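Table Easels: Your Questions

I'm Kenji Kapoor and I look after the easels, boards and painting tables for the Brumham art sessions. I get asked the same things over and over, usually while I've got my arms full, so I've put the answers on one page. If yours isn't covered, catch me at the tea break.

Do I need to bring my own easel?

No, we've got plenty of small wooden table easels and you're welcome to use one for the whole term. A few people like to bring their own (I do too, I'm fussy) and that's fine as long as your name is on it somewhere. Pencil on the back leg will do.

How do the folding ones open?

Lay it on its side first, find the hinge, and ease the legs apart from there. I know it's tempting to stand it up and tug! The little hinges are only held by short screws, and once those have pulled out of the wood you're into glue and matchsticks, which is how I spent most of my September evenings.

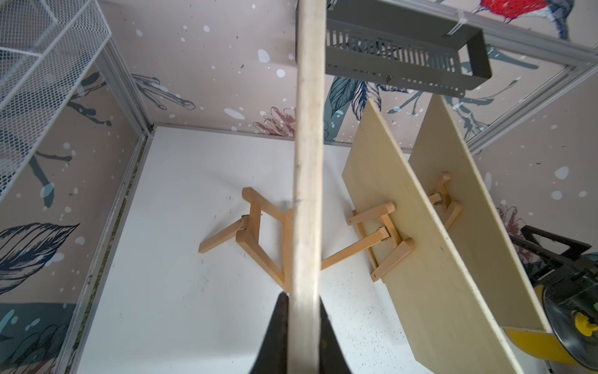

Folding legs, with the small metal hinges showing

If a hinge feels stiff, leave it and hand it to me. A drop of oil on a cotton bud usually sorts it out. Please don't spray anything near the boards - oily patches won't take paint, and I've ruined a nice panel of my own that way.

What size of board will fit?

For the smallest easels I'd stay with something no taller than your forearm. The bigger ones will hold a fair bit more, but a tall thin panel wants its bottom edge sitting properly on the ledge and its weight leaning back. If you have to hold your breath when you let go of it, it's too big. Go down a size, or work flat on the table, as I do for anything with a lot of water in it.

Do I get a whole table to myself?

You share, I'm afraid, but there's room for a board lying flat and another one up on an easel without anybody's elbows getting involved. My own habit is to keep my flat board to the left and put the upright one to the right, with the bowl near me. Left-handers will want it all the other way round. Spare easels go towards the back so you're not reaching over them every two minutes. 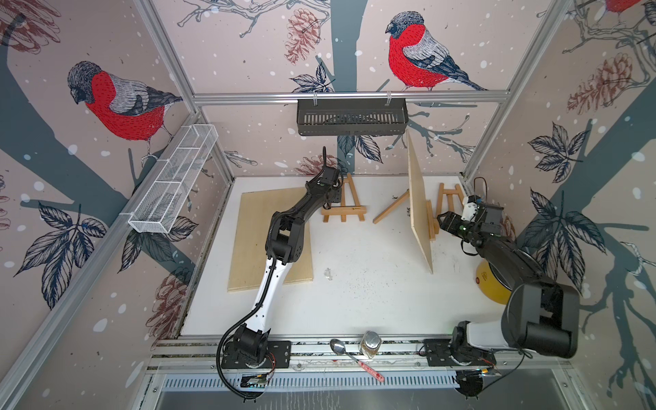 Boards and Panels

What sort of wood are the boards?

Mostly plywood. I buy the sheets from Mathur and cut them down at home, then sand the edges so you don't get splinters. You'll need to prime yours before you paint on it. I use Jideck primer, two thin coats with a light sanding in between, and I leave it overnight. One thick coat takes for ever to dry and goes wrinkly at the corners, so do be patient.

Can I paint on both sides?

You can, and I've done it when I was skint. Prime both faces, even if you only plan to paint the one, as thin ply likes to curl when just one side has been coated.

My board has specks on it. Is it spoilt?

Nearly always no. Brush it off, give it a rub with fine paper and carry on. Knots and little marks in the grain vanish under primer anyway.

Putting Things Away

Where does everything go at the end?

Easels fold down and go in the tall cupboard, code 3466. Boards stand on edge in the rack beside it, and anything still tacky goes on the top shelf with the paint facing up. Bowls get rinsed, please, and then rinsed again.

I've got bits of an easel and can't tell what belongs to what. Help!
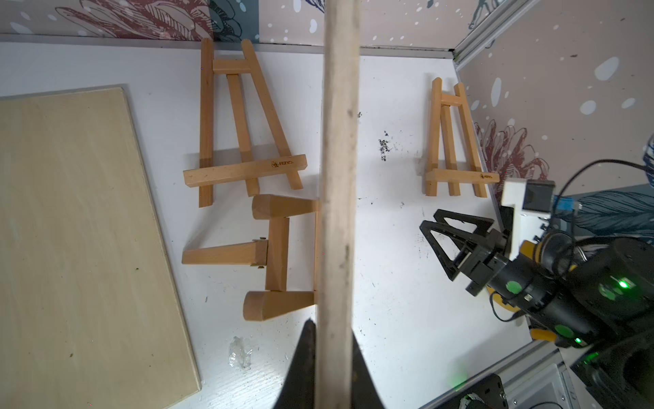

I sort ours by the ledge, and it saves me a lot of muttering. The folding easels are the easy ones because the ledge stays put when they're lying flat, and on the larger one you can read "Mont" burned into the wood. The smaller easel is built the same way, so it's only the size you need to look at. Then there's the stand made of thicker pieces, with the rounded pegs sticking out of a square post and an arm on a hinge - keep all of that together in one bag and don't let its parts wander in with the others. Any long loose stick goes in the bag marked "odds" and I'll work it out later.

Can I buy one of the easels?

Not ours, sorry, but Rimon will order one in for you. Ask for item 2780 if you want the small size and 218 for the larger. Open it in the shop before you pay and see whether it wobbles. Mine did, and I took it home anyway.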